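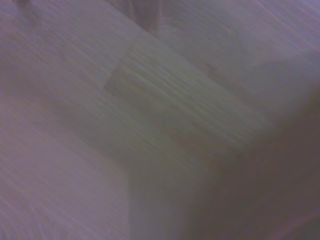 Incidencia: imágenes de la cámara de muñeca barridas y con tono lavanda en la celda Jallik

Buscar en incidencias Buscar Borrar

Estado: resuelta, en observación
Equipo: celda Jallik, brazo único con pinza de dos dedos, mesa de pino
Software de control y registro: Plarum
Abierta por: turno de mañana, Zamani
Atendida por: soporte de Maltovine

Descripción del problema

Buenos días a todos, y perdonad de antemano lo largo del mensaje, pero prefiero contarlo entero a que tengáis que preguntarme por partes. Desde que volvimos a poner en marcha la celda en mayo, la cámara de la muñeca nos da imágenes que no sirven para gran cosa en cuanto el brazo se mueve deprisa. Tenéis un fotograma al principio de la incidencia: la veta de la madera se estira en diagonal, todos los bordes salen blandos y lo que debería ser una superficie clara tira a lavanda. Abajo a la derecha queda una masa oscura y desenfocada que seguramente es la propia pinza o una sombra muy pegada, y esa parte no nos preocupa tanto. Lo que nos preocupa es que del resto tampoco se saca un solo contorno limpio.

La cámara fija, la que mira la mesa, va perfectamente. La tarea es la de siempre, coger una chaqueta arrugada por un punto alto, levantarla y extenderla. El modelo de agarre usa las dos vistas, y cuando la de muñeca viene así empieza a dudar, baja, vuelve a subir, y al final el operador tiene que parar y repetir. De la última tanda de 184 episodios hemos apartado muchos más de los que nos gustaría.

Lo que ya habíamos probado antes de escribir: limpiar la lente con el paño de microfibra, reiniciar Plarum, apagar y encender la celda completa, y cambiar el puerto del cable de datos. Todo sigue igual.

Primera revisión, 9:40

Gracias por el detalle, de verdad, así da gusto empezar. Pedimos permiso para conectarnos y lo primero fue descartar el enfoque. Con el brazo quieto a la altura de aproximación, la madera se ve nítida y los nudos se distinguen bien, de modo que la óptica quedó fuera de sospecha bastante pronto. En movimiento lento la imagen aguanta. En movimiento rápido se barre siempre en el sentido del desplazamiento, y eso apuntaba al tiempo de exposición.

Miramos el perfil guardado en Plarum y, en efecto, la exposición estaba en automático y sin tope. El registro de la sesión tenía 2.376 fotogramas de muñeca y en los tramos rápidos el obturador se iba muy arriba. El balance de blancos también estaba en automático, y al recalcularse con la cámara pegada a la mesa se desviaba hacia el malva. Son dos problemas distintos que llegaron juntos en el mismo perfil — por eso despistaba tanto.

Preguntamos si alguien había restaurado la configuración de fábrica y en Zamani nos confirmaron que sí, al actualizar el control. El perfil antiguo de la celda no se había vuelto a cargar.

Segunda revisión, 11:15

Antes de tocar parámetros pedimos una comprobación mecánica, porque un soporte flojo también vibra y ensucia la imagen, y sería una pena corregir la exposición y dejar la vibración debajo. Pasos que se siguieron, por si os toca hacerlo en otra celda:

1. Llevar el brazo a la posición de mantenimiento y pulsar la parada de emergencia. Comprobar en Plarum que el estado ha cambiado antes de acercar las manos.
2. Sujetar con dos dedos la cámara de la muñeca y empujar con suavidad en los dos sentidos. No debe haber juego.
3. Repasar los seis tornillos del soporte en cruz, con la llave pequeña y sin apretar de golpe.
4. Seguir el cable negro desde la muñeca hasta la pinza. Tiene que hacer un bucle holgado y no tirar de nada cuando la muñeca gira hasta el final del recorrido.
5. Rearmar, mover en manual a velocidad baja y mirar las dos cámaras a la vez.

El soporte estaba bien. Uno de los tornillos admitió un poquito de giro, nada que explicase lo que veíamos, pero ya que estábamos se dejó en su sitio. El cable también estaba correcto.

Cambios aplicados

Exposición de la cámara de muñeca en manual, con un límite de hasta 2.000 microsegundos. La ganancia se deja en automático para compensar la luz que se pierde. Balance de blancos fijo, tomado con la mesa despejada y las luces de la sala como se usan a diario. Perfil guardado con el nombre de la celda y marcado como predeterminado — esto último es importante, porque si solo se guarda y no se marca, Plarum vuelve al de fábrica en el siguiente arranque.

Después se repitió el agarre de la chaqueta a velocidad normal, mirando las dos vistas. 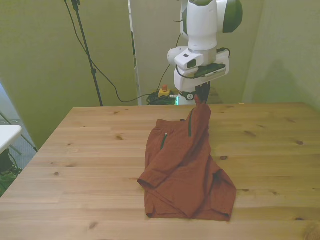

Celda Jallik: la pinza sujeta la chaqueta por el punto más alto.

Esa prenda es muy agradecida para probar, todo hay que decirlo. Las cremalleras verde oscuro sobre la tela rojiza dan una línea fina y con contraste, y cuando la vista de muñeca está barrida son lo primero que desaparece. Con el perfil nuevo se siguen durante la bajada. La imagen tiene algo más de grano que antes, que es el precio de subir la ganancia, y de momento al modelo de agarre no parece molestarle.

Respuesta de Zamani, 16:20

Hemos pasado la tarde con ella y está muchísimo mejor. La madera vuelve a verse de color madera, que ya es una alegría, y el brazo baja sin esas dudas a media altura. Dejamos apartados los episodios malos de la tanda anterior y los repetiremos con calma. ¿Podéis dejar la incidencia abierta unos días? Queremos probar también con prendas oscuras, que son las que más sufren con poca luz.

Cierre provisional

Queda en observación. Si con prendas oscuras aparece demasiado grano, añadid luz sobre la mesa antes de alargar la exposición, y mandadnos un registro corto de cada caso. Y tras cualquier actualización, mirad qué perfil está cargado antes de grabar nada.

Comentarios (3)

usuario_plarum: Me pasaba lo mismo con el tono malva y llevaba una semana cambiando bombillas. Mil gracias por escribirlo tan despacio.

celda_norte: ¿El balance fijo lo tomáis con el brazo en la posición de aproximación o más arriba? A mí me sale distinto según la altura.

soporte Maltovine: Hola, en la de aproximación, con la pinza abierta y procurando que no haga sombra en el centro. Si trabajas a varias alturas, usa la que más tiempo ocupe en tu tarea.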